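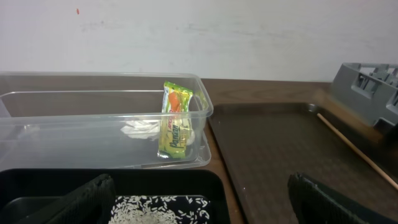 According to Dinora, the clear tub does not need to be washed every time, and she has been proved right over two years of doing it the other way. Her note on the earlier version of this page said a dry wipe and a full wash once a month kept her shelf free of pantry moths. The method has been changed to match.

Sorting a dry goods and snack shelf

Last updated: October

This page covers one shelf of dry goods: loose grain, small foil packets and whatever has collected underneath them. Allow 38 minutes for a standard shelf. Cupboards with fixed corner units take longer.

What you need

A clear plastic storage container with a raised rim, for packets.
A shallow tray with a raised rim, larger than the cloth you plan to use.
A dry cotton cloth. A dark colour shows pale grain well.
White tissue or paper towel.
A jar with a screw lid, 500 mL or larger.
A soft brush or a piece of stiff card.

The tray can be any colour. Sturent and Hoxha both sell shallow trays that fit a 300 mm shelf, and an old baking tray does the same job.

1. Clear the shelf

Take everything down to the table. Put packets to one side and bags of grain to the other. Wipe the shelf with a barely damp cloth and leave the door open while you work.

2. Set up the tray

Lay the dry cloth flat inside the tray. Smooth out folds, as grains lodge in them and are easily missed. A printed cloth will do, though a small white pattern slows down checking white rice. Plain navy or black is faster.

3. Check the grain

Tip a small amount of uncooked rice onto the cloth and spread it in a single layer with the card. Look for webbing, husks, grit and grains stuck together in clumps. Webbing or clumping means the whole bag goes out, sealed, in the outside bin. Grit and husks can be picked off by hand.

Work in small amounts. A heaped cloth hides the grains at the bottom and the check is then worth very little.

When a batch is clean, gather the four corners of the cloth, lift it clear of the tray and pour from one corner into the jar. Grain that rolls off the cloth stays inside the raised rim and can be brushed up at the end. Do not put it back in the jar.

4. Check the packets

Small foil packets fail at the crimped ends. Run a thumb along the top and bottom seals and press the middle lightly. A packet that lets air out should be eaten that day or discarded. Creasing on the face of the packet is normal and does not affect the contents.

Pandan and other strongly scented snacks are best kept in a lidded container, away from plain rice. Rice in an open bag will take up the smell within a few weeks.

5. Load the container

Wipe the inside of the container with dry tissue, including the corners, where crumbs settle. Take the used tissue out before loading. Stand packets upright with the printed front facing the side you will see from the shelf. Start at one end and work along. With only one or two packets, lean them against the end wall so they stay up – a folded piece of card will hold them if they slide.

Frosted plastic is harder to read through than fully clear plastic. If you cannot make out the packet names from arm's length, put a label on the front face below the rim.

6. Finish

Empty the tray, shake the cloth outside and wash it before the next use. Label the jar with the month. Return the heaviest items to the shelf first, then the container.

Notes on sizes

A 3000 mL container holds a single row of snack packets on most shelves. The Hurkero shelf insert has a low front lip, so containers must be lifted over it – allow 2 cm of clearance above the rim.

Check grain again whenever a new bag is opened. The packets can wait until the monthly wash.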